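About Bindgate

Hi, I'm Aileen, and Bindgate is my school. It's a small one – one long room, six benches, and a back hallway full of paper – and we teach people how to make and mend books by hand.

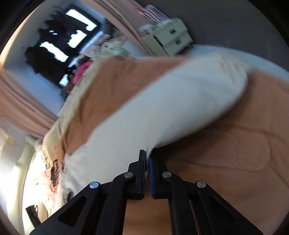
I didn't set out to run a school. I spent years in the repair room of a college library, fixing the same kinds of damage over and over: spines pulled loose by people hooking a finger over the top, hinges cracked from photocopying, pages "fixed" with the yellow tape we all had in our kitchen drawers. I loved that job. What I loved most was when a student worker would wander over and ask what I was doing, and an hour later they'd still be there with glue on their sleeves.

When the library closed the repair room, I bought two of the old presses and taught a class in my garage. Four people came. One of them brought her grandmother's cookbook in a bread bag, in 58 pieces (we laid them all out on the floor), and we spent three Saturdays' worth of coffee putting it back in order. She still teaches our cookbook class today, and the cookbook comes with her.

We moved into our current space on Clutach Street in July, after a very long hunt. It used to be a shoe repair shop, and on damp mornings you can still smell the polish. The windows face north, so the light is soft and even all day, and I'm way too proud of that. The floor slopes toward the back door. If you drop a pencil, check there first.

What we teach

Most people start with First Book. It's two sessions, and you go home with a sewn notebook that opens flat and will take a real beating. You fold, punch, sew, glue and trim, and I come around and fuss over your knots. After that you can go pretty much anywhere you like: boxes, leather, paper repair, long stitch, or the Saturday-style open bench where you bring your own project and we all give you too much advice.

Family books are the big one for us. Bibles, cookbooks, yearbooks, a ship's log once, a lot of baby albums from the years when albums were made with that awful sticky page. We won't make them look new, and I'll say that up front. We'll help you make them hold together and open without shedding.

We also run a longer course called Grabner, named for the first press I ever bought, a cast iron monster that took five of us and a piano dolly to get through the door. Grabner goes for 108 hours spread over the year, and you finish with a shelf of eight bindings you made from start to finish. It's slow. People cry a little over their first leather corners, and then they get good at them.

How we run things

Classes are small, with no more than ten people, because I can't see more than ten pairs of hands at a time. Tools and supplies are included in the price. Please don't go out and buy a bone folder before your first class – try ours, they're all different, and you'll find out fast which one your hand likes.

You don't need to be crafty. You don't need good handwriting or steady hands either. I have a tremor in my left hand and I've sewn more books than I could ever stack up. If standing is hard for you, tell us when you sign up and we'll put you at the low bench.

We keep a few free spots in every First Book class for anyone who needs one. Just write "free spot" in the sign-up note. We don't ask for a reason.

The paper hallway

Our paper hallway is open to everybody, student or not. There are 766 sheets in the flat files as I write this (we did inventory last week and I'm still recovering), and a good part of it is marbled by Votero, a two-person studio up the road who drop off their seconds for us to sell cheap. I can never see what's wrong with the seconds. Come dig through them.

Come say hello

The door's open from ten to five most days, and whenever a class is on in the evening. Ring the bell hard, it sticks. If you've got a sick book, bring it along in a box, flat, with no rubber bands on it please! I'll take a look for free and tell you what I'd do with it.

Aileen Lagman
Founder and teacher, Bindgate
Page last updated January 21, 2023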